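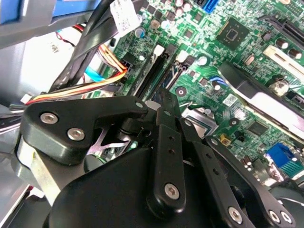 According to Grestari, the finger linkages need no attention between yearly services, and any drift in grip position should be looked for in the vision software first. We took the advice at face value when the Clingate cell was set up and followed it for the first 501 jobs. We now think it was poor advice, at least for a gripper that spends its working day inside computer cases, and this section sets out what we do in its place and how far we trust it.

Figure 2. The gripper inside an open desktop computer, with the memory slots beyond the fingers. Hex-socket screws hold the linkage parts.

4.3 Care of the gripper linkage

The layout in Figure 2 shows why small errors matter. The power wires run from the left towards a connector near the memory slots, and cables pass over the drive bay on their way to the board. A finger that sits slightly out of line can catch a wire before it gets anywhere near the part it was sent for. The arm has no sense of this. Its force reading rises a little, stays under the stop limit, and the job is logged as normal.

Our log covers 1,159 jobs in all. After job 501 we stopped the cell to look into a run of missed grasps. We began with the camera, as told, and spent most of a week on calibration with nothing to show for it. Only then did anyone put a hex key to the linkage. Two screws turned under light hand force. We tightened them, re-ran the same boards, and the misses became rare.

It would be easy to claim more for this than it deserves. The camera had been recalibrated in the same week, the boards had by then been handled many times, and we did not loosen the screws again to see if the fault came back. We should have. The Lirnham group reports a similar result on a lighter gripper, but their paper gives no torque values and does not say how a miss was judged, so we can't count it as support.

The routine we settled on is short. At the start of a shift the arm is parked clear of the case and powered down. Each linkage screw is checked with a key, working from the body of the gripper out to the fingers, and marked with a paint line once tight. A line that has shifted by the next check is recorded before the screw is touched. The pivots are then moved by hand and felt for play. We don't use thread locker on the pivots, having seen it creep into the joint on a spare unit.

Teuber, which supplied the mounting plate, recommends a full strip and rebuild every July. We did this once. The rebuilt gripper needed fresh finger offsets, and those took two days to get right, during which it performed worse than before. We found no worn part that a hand check would have missed. Whether the rebuild prevents faults later on, our data cannot say.

We also tried to automate the check by closing the fingers on a steel gauge and comparing the reported width with the known one. The readings looked tidy, but they come from the motor side of the linkage and say little about slack further out. A finger with play we could feel by hand still passed. The gauge test stays in the start-up script as a check on the motor, and its result should not be read as a sign that the linkage is sound.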